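Kikanard Home Notes
Kitchen and dining room

Caring for a round wooden table that is used every day

We have a round table of light wood, and it is the most used piece of furniture in our home. We eat on it, the children do homework on it, I cut patterns on it in winter. After 8 years it still has a nice honey color. I want to write down what I do with it, because people often write to me and ask if a wooden table is practical with a family. It is, if you accept small marks and you keep a few habits.

My table has an oiled surface. If yours is lacquered, most of the daily advice is the same, but skip the part about oil.

Wiping, every day

Use a cotton cloth that is well wrung out. I hold the cloth over the sink and twist it until no more drops come, then one more time. Wipe with the grain. On a round table this feels strange at first, as your arm wants to go in circles, but crumbs and grease come off better if you follow the lines of the wood from one side to the other. Then take a second cloth, a dry one, and go over everything again.

The edge is forgotten by almost everybody. Sticky fingers touch it more than the top. Once a week I go around the edge with warm water and one drop of dish soap, and I also wipe a little bit underneath, where the hand goes when somebody pulls the chair in.

What I don't use on it: scouring sponge, vinegar, glass cleaner, and the wet wipes from a package. The wipes leave a film and after some months the wood looks tired.

Plates and bowls

A plate can stand directly on the wood when the food is at normal eating temperature. For anything from the oven, use a thick mat. Cork is good. Thin fabric mats are pretty but heat goes through them, and you find a white cloud on the wood when you lift them.

Look at the bottom of your plates! Many white plates have a ring underneath which is not glazed, and it scratches like fine sandpaper. Turn each plate over and feel the ring with your finger. If it is rough, rub it against the ring of another rough plate for a minute, under running water. I did this with my whole set of Juška dinner plates when they were new, 10 of them, and it was a boring evening, but the scratches stopped.

Also teach everyone to lift a plate and not to push it across the table. In our house this took a long time.

Setting a round table

With a square table you know where each person sits. With a round one the plates wander, and at the end somebody has no place for the elbows. I put the first plate so that it points to the window, the second exactly opposite, and then I fill in between. The plate should stand two fingers from the edge. If it stands closer, it will be caught by a sleeve. The curve of the edge makes it look farther inside than it is, so check it from the chair.

For 7 persons our table is too small for serving dishes. Then I leave the food on the sideboard and people take from there. Only bread and water stay in the middle.

A plant on the table

A green plant makes the room friendly also on days when there are no flowers. But a pot is the most dangerous thing for a wooden table, more dangerous than red wine. Clay lets water through slowly, and you see nothing until you lift the pot and there is a black ring.

My rules for the pot:

Use a glazed or plastic pot without a hole, with the real plant pot inside.
Glue small felt pads under it.
Water the plant in the sink, let it drip for half an hour, bring it back after.
Move it a hand's width each week, so the wood gets light evenly. Wood changes color under a pot.

Plants with broad leaves collect dust, and when you eat next to them you notice it. I wipe the leaves with a damp cloth on the same day as the table edge. During meals the plant goes to the side, or to the windowsill if we are many.

Small bottles

Sauces, drops, food color, nail things – all these little bottles come to the table and stay. Close the cap before you put it down, and wipe the bottom of the bottle. If a bottle has fallen over, lift it soon and look under it. Colored liquids go into oiled wood quickly. I keep one small tray with a raised border (mine is from Bonent, enamel, but an old baking tin is just as good) and everything that can leak belongs there.

Stains

Water ring, white: rub with a little oil on a soft cloth, wait overnight, wipe.
Water ring, black: light sanding with very fine paper, with the grain, then oil. It may not disappear completely.
Grease: put potato starch on it, leave until the morning, brush off.
Ink and food color: cold water and soap at once. When it is old, only sanding helps.
Wax: let it get hard, push it off with a plastic card.

Oiling

I oil the table two times in a year, in March and again before the heating starts. Clean it in the evening and let it dry the whole night. Put a thin layer of oil with a cloth, wait 10 minutes, and then wipe off everything that did not go in. People use too much – if the surface is sticky next day, it was too much. I use the furniture oil from Plernach and one can is enough for a long time. Lay the used cloth flat outside to dry, or keep it in water, as oily cloths that are rolled together can start to burn by themselves.

The floor around

A round table gets crumbs in a circle. If you have floor planks, sweep along the planks first, otherwise the crumbs sit in the joints. Put felt under the chairs and change it when it is flat or full of hair.
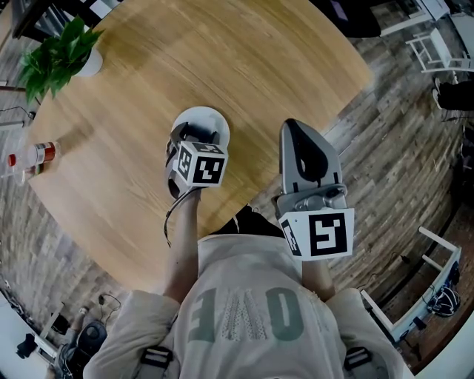 Can I put a glass top on a round wooden table to protect it?

It works against scratches, but water creeps between the glass and the wood and stays there. If you want glass, use small clear spacers so that air can pass, and lift it to clean under it every month.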